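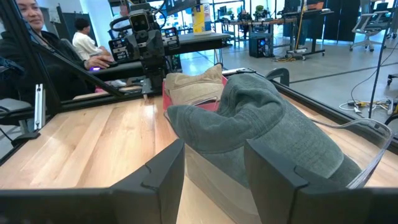
*Wrist view — gray-green knit in the clear bin, second arm at the back of the table.*

# Cluvonar hat sort, data card

Two-arm sorting of soft headwear into bins. Set up to test one thing: does adding wrist views to the policy input help with floppy stuff, or is overhead enough. Collected at the Clerkosport bench in September.

**Size**
- 1,050 episodes recorded
- 922 kept after review
- 50 held out for eval, same table, lights on

Dropped ones are mostly bad time sync. A few where the operator quit early. Not released, ask if you want them.

**Streams**
- wrist, both arms
- fixed, side of table
- head view
- joint states + gripper width, both arms

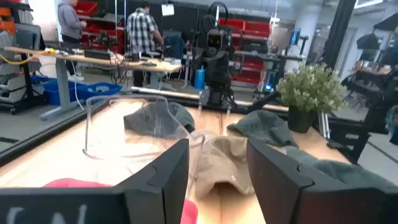 All streams are resampled to one clock before export. Don't resample agian, you'll get doubled frames at the start. Gripper width is in meters, joints in radians. Left arm first in every array — the old Hondard export had it the other way, conversion script flips it.

## Method

Plain behavior cloning with action chunks. Baseline gets fixed + head. Ours gets fixed + head + wrist, same encoder, same steps. 5 seeds each. No depth, no segmentation.
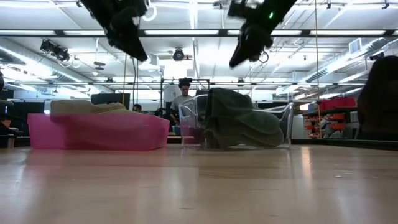

Fixed view is the weak one for grasp state. Low angle, so bins go almost edge-on and cloth stacks up in front of whatever is behind it. The pink bin reads as a wide band with the beige cloth heaped over its rim, and you can't judge how deep the cloth sits. Baseline policy fails right there, closes too high. Wrist policy mostly gets it.

## Labels

One text line per episode, plus a per-step phase tag (reach, grasp, carry, release). Tags done by hand, boundaries can be off by a few steps. Moldovan split uses the same tags but merges carry and release.
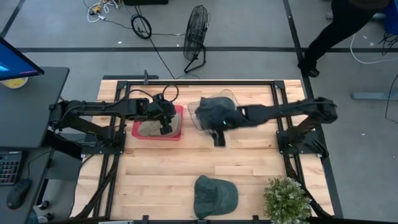 Head view is the one to use for phase tags. Both arms and the full tabletop are in it, so a cap in the red bin and a cap held up by the right arm can be tagged off the same still. Motion blur on the carried cap is common, left in on purpose. Don't filter it, the eval has it too.

## Known issues

- people walk through the background, no masking
- glare on the tabletop, worse in wrist views
- clear bin edges come and go, detectors hate it
- colors not calibrated accross cameras

TODO: per-seed table, license file, loader for the Moldovan split.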